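Moving Out of a Helden Apartment: Common Questions

Last updated 31 December 2018

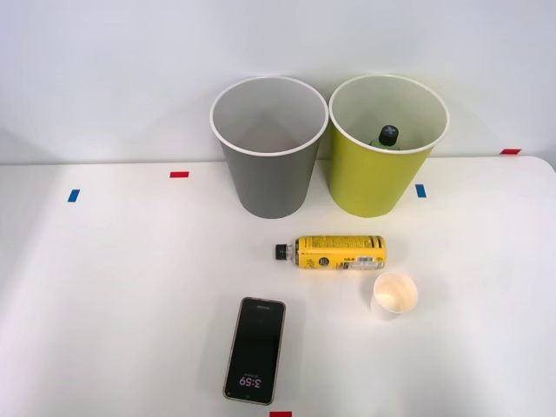 Behrouz Zarei asked us whether the move-out rules are the same in all the Helden buildings, and whether a tenant who leaves in January still pays for the full month. Yes to the first. The second is answered below, along with the other questions the office gets most often.

How much notice do I have to give?
28 days, in writing. Email is fine. The notice starts on the day we receive it.

If I leave partway through the month, do I pay all of it?
No. Rent is charged by the day up to the end of your notice, or up to the day you return the keys if that is later.

When do I get my deposit back?
Within 43 days of returning the keys. Leave a forwarding address, or the check goes to the apartment you just left.

What can be taken out of the deposit?
Unpaid rent, damage, and cleaning if the place needs it. Small nail holes and faded paint are normal wear. Large wall anchors are charged as damage.

Do I have to clean the oven?
Yes, and the refrigerator. Leave the refrigerator plugged in.

What about things I don't want?
Take them with you or book a pickup with Clorkau. Furniture left in the hallway is removed at your cost. Paint and batteries can't go out with the regular trash.

Can I reserve the elevator?
Only in the Moradi Street building. Ask the office at least 2 days ahead. The other buildings have no reservations.

Where do the keys go?
To the office, or in the slot by the office door after hours. Put them in an envelope with your apartment number on it. Mailbox keys too.

Comments

Costel Ristić
Does the 28 days apply if you're moving to another Helden apartment? I was told two different things.

Azadeh Esfahani
Got my check last week, no deductions. They did charge my neighbor for a missing mailbox key.

Bijan Khosravi
The slot by the door is narrow. A padded envelope won't fit, use a plain one.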